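Notebooks > Yurchenko bench > Garment handling > Hand-held gripper

February 1, 2022

Carrying on with the jacket task. Goal for today was 17 clean demonstrations of pinch and lift on the black padded jacket, laid out on the bed. Nemau is the training run these go into, so the naming has to match last week's or the loader skips them.

Settings first. Width logging on, blue pads on both fingers, exposure fixed before the first take. Brock McKinnon asked for the start pose to be varied more, so I shook the jacket out again between takes and let it land how it liked.
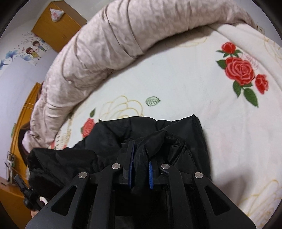

The shiny shell is the hard part. If I come in fast the pads skate over it and I end up with a thin pinch of outer fabric and no padding. Coming in slower with the fingers open wider gets a proper fold. I threw out the takes where I corrected the grip halfway, 11 of them. The policy will copy the hesitation if we leave it in.

Tracking dropped twice, both times when I turned the wrist hard to the left. My guess is the wide lens was seeing mostly jacket and lost its reference. The printed roses on the bedding give it plenty to hold on to - when it can see them. The Sudberg notes say to keep some background in view during the approach and I was getting lazy about that.
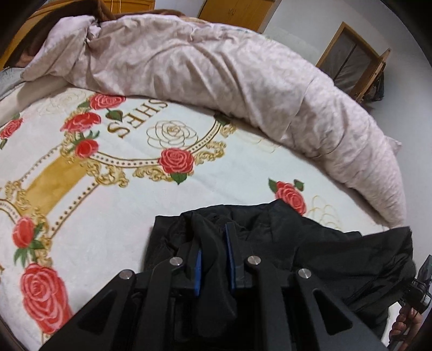 Second batch went better. I held each grasp for a slow count before lifting, which makes the close event easy to find in the width trace. Trimmed clips come out near enough the same length, 450 samples each after resampling.

Still open:
- Zipper side. I avoided grabbing close to the zipper and should do a set there on purpose.
- Left-hand takes. None so far.
- Ask Cloltdale if they want the raw video or only the trimmed clips.

Final tally is 17 kept. Copied to the shared drive, checksums match. Next session is the same jacket with the start positions moved toward the headboard end.

Comments (3)

Brock McKinnon: Good. Do 10 on the zipper side before you change anything else.

pk_bench2: Are the discarded ones saved anywhere? I could use them for the failure classifier.

Reply: Yes, same folder, under "rejects". Not trimmed.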